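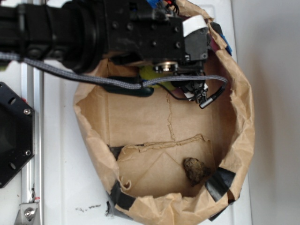 Urnthorpe Open Day - Robot Demo Safety Checklist
Station: Markari bag-picking arm
Date: 2018-03-20
Filled in by: station lead, before doors and again at close

BEFORE DOORS

1. Emergency stop tested, both buttons - OK
Comment: Crisp stop every time. Let the kids press one at the end of a run, they love it!

2. Arm bolted down, mounting screws checked by hand - OK

3. Cable has slack through the full reach - OK, watch
Comment: Fine at every position we tried. Look again after lunch, when it has been going for a few hours.

4. Bag taped open - OK
Comment: Black tape holds the paper rim well. Please keep a spare roll under the table, we went through a lot at the last rehearsal.

5. Speed limit set to 50 percent - OK
Comment: Still plenty quick to watch. Someone will ask for 100 and the answer is no, however nicely they ask.

6. Visitor line marked on floor, 2 meters from table - OK
Comment: Small children can't see into the bag from back there. A step stool behind the line would be wonderful for April.

7. Objects for the bag: nothing sharp, nothing breakable, no food - SEE NOTE
Comment: Samples from the Tasteo snack stand next door kept turning up on our table. Moved to the shelf, stand told.

DURING THE DEMO

8. Lit finger pads free of cuts or peeling - OK

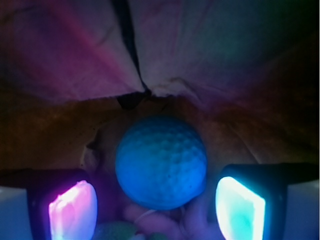
Item 8: golf ball between the finger pads, pink on the left, cyan on the right.

Comment: What a crowd pleaser! The colors had people leaning over the line, so turn the big monitor toward the visitors - they get a better view from there anyway.

9. No hands in the bag while the arm is powered - OK
Comment: One presenter at the stop button, one loading objects. Power off for each reload, even when there's a queue.

10. Walkway to the Štěpánek Room kept clear - NOT OK at first check
Comment: Coats and a stroller by the door. Cleared, then fine.

AT CLOSE

11. Arm parked, power off, key returned - OK

12. Cycle counter written down - 1,617
Comment: A great number for an old arm. Grease the wrist joint before the April visit.

Open items: step stool, monitor stand, second roll of black tape.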